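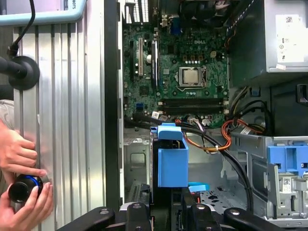

Skesinham's old computers get a day out

The town of Skesinham cleared out its closets in April, and what came out was mostly beige. Over 60 households turned up at the Ham Street parking lot for the first electronics drop-off in three years, bringing printers, tangled chargers and a fax machine that its owner described as "nearly new."

The line of cars reached the Fatholm road by 9 a.m., an hour before the gates opened. Residents who complain bitterly about a short wait at the post office sat happily for most of the morning with a dead monitor on the passenger seat, in several cases wearing the seat belt.

By closing time the haul weighed 2912 pounds. The town had rented one truck. It now knows to rent two.

Most of the load went to Dedel, the recycling firm that won the county contract last fall. Desktop computers are opened up there and sorted by part, with boards going one way and steel cases another. Hard drives are shredded, a service that drew more questions than anything else on the day. One man asked if he could watch. He was told he could not, and asked again.

The town paid $414 for the event, not counting coffee. That is a good deal less than it spends each year hauling televisions out of the creek behind the ball field, a spot that has never been an official drop-off site despite its popularity.

A second collection is planned for the fall. Batteries will be accepted next time, but microwaves still will not, and the sign saying so will be larger. Five microwaves were left beside the old one.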